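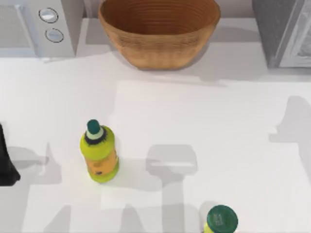
Woven bowl and other objects on a white countertop

Tisby were a vocal group who made gentle, close-harmony pop records and who are remembered, by those who remember them at all, for the single "Leave the Porch Light". The group was put together by the songwriter and arranger Olanrewaju Dauda, who had been writing for other singers for years before he found voices he was happy to keep. He took the name from a street he had once lodged in, and was always rather fond of it.

Background

Dauda met the pianist Gyula Medve at a dance hall where both were filling in for other people, and the two got on so well that they had half a song finished before the evening was out. Medve had a light, rolling way of playing (he had learned mostly from church hymns and his aunt's dance records) and it runs all through the early Tisby sides. The first of these came out on the small Ovano label in a pressing of 900 copies, most of which were sold from a table at the group's own concerts.

"Leave the Porch Light"

The song was recorded one February in 2 takes, the second of which was used. It opens with the voices alone, and the piano doesn't come in until the second verse, a lovely touch that Medve always said was Dauda's idea and Dauda always said was Medve's. The B-side, "Caron", is a slow waltz that many listeners have come to like even better. 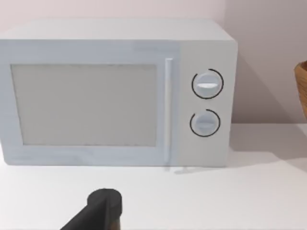
White microwave oven with a pale grey window

Later years

An album of 20 songs was planned, but only eight were ever finished, and these sat on a shelf for a good long while after Ovano closed its doors. They were finally released by the reissue label Clivetix on October 10, 2004, with warm and very chatty sleeve notes by Medve, who plainly enjoyed having the chance to tell all the old stories again. Dauda went on writing, chiefly for choirs, and the surviving members sang with him now and then when their other work allowed.

See also
Close harmony
Vocal group
B-side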